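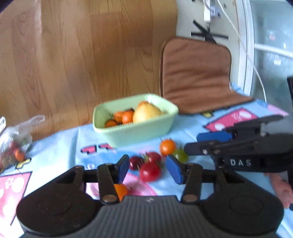
Tomatoes ripening on the counter but tasting of nothing

Posted by Mavis Strickland in Kitchen and Pantry, February 2024

I buy tomatoes at the Damholm market every week and lately they all taste like water. They look fine and they're red all the way through when I cut them. I keep them in the fridge as soon as I get home, bottom drawer. My sister says the fridge is the problem. My husband says it's just winter. Is there anything I can do with the ones I already have? I have a dinner for 10 coming up and the salad is my job.

2 replies

Remedios Dela Peña
Both of them are right. Tomatoes sold in winter are often picked early and ripened on the way, so the color comes in but the sugar never really does. Cold then dulls what flavor there is. Leave them out on the counter, stem side down, out of the sun, and only refrigerate one if it's fully ripe and you can't eat it for a few days. Let it come back to room temperature before you cut it.

For the ones you have, I would skip the raw salad. Halve them, put them cut side up on a tray with oil, salt and a pinch of sugar, and roast at 300 degrees for two hours or so. They shrink a lot, so buy extra. Cool them and put them over greens with some white cheese. If it has to be raw, slice them, salt them, wait 15 minutes and pour off the liquid. Add the dressing at the table. Cherry tomatoes are usually a safer buy than big ones this time of year.

Drirkton
We gave up and use canned from November on. Not for salad obviously. The stand by the Thoroddsen parking lot had decent ones last week but they go early.

Mavis Strickland
Thank you both. I tried the salt on one and it did help, though it's still not a summer tomato. Going to roast a tray the night before. Does it matter if they sit in the fridge overnight once they're cooked?

Remedios Dela Peña
No, that's fine. Cover them and take them out an hour before you serve.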